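Dedusano gallery: teaching the grasp planner about soft things

Ya-wen Tseng, software notes and pictures, June

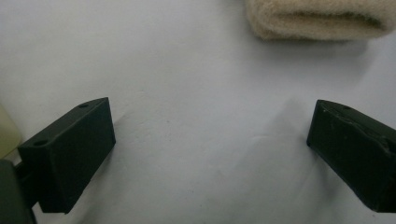 Dedusano is the name of our planner for cloth. It receives a view from the wrist, finds a place where the fabric can be held, and sends a closing width to the controller. We began it after our older program, Paneretti, had served us well for boxes and bottles but was very poor with anything that folds. I am responsible for the perception part, and my colleagues at Cuvcombe write the control loop.

On this page I collect the views which we discuss most often in our meetings. I add new ones slowly, when I have time to write something useful with them.

View 1. Beige towel on a white cloth, fingers open.
The towel is at the top right, beyond the gap between the fingers, and only a part of it can be seen. For the planner this is a difficult start, as it must decide from a rounded edge and one darker groove where the fold is. The first version of Dedusano preferred to wait for a full view of the object. The present version is allowed to make a guess and correct it during the approach.

About the crease.
The white cloth has a soft crease between the fingers, near the right one. Our edge detector likes creases too much. In the test set of 216 views, it marked a crease in the background as a fabric edge in 23 of them. Now we compare the shading on both sides of the line, and if the difference is weak, the line receives a low score. I am still not fully content with the threshold.

About the fingers.
Both fingers are dark green and matt, with small round holes in the top face. The right one has pale scratches. The mask that removes the fingers from the view was at first made by colour only, so scratches like these stayed outside the mask and were treated as part of the world. Shih, who maintains our masks, changed it to use the shape of the finger together with the opening width. The new mask needs up to 30 milliseconds on the small computer, and this is acceptable for us.

About the specks.
There are a few tiny dark specks on the white cloth. We do not filter them before the planner any more. The filter also removed fine texture from towels, and the texture is a good help for finding which side of a fold is on top.

Next I would like to extend the test set to 400 views, with more dark fabrics in it. If you use the planner and have found a view where it chooses a strange place, please send it to me together with the log file and the version number.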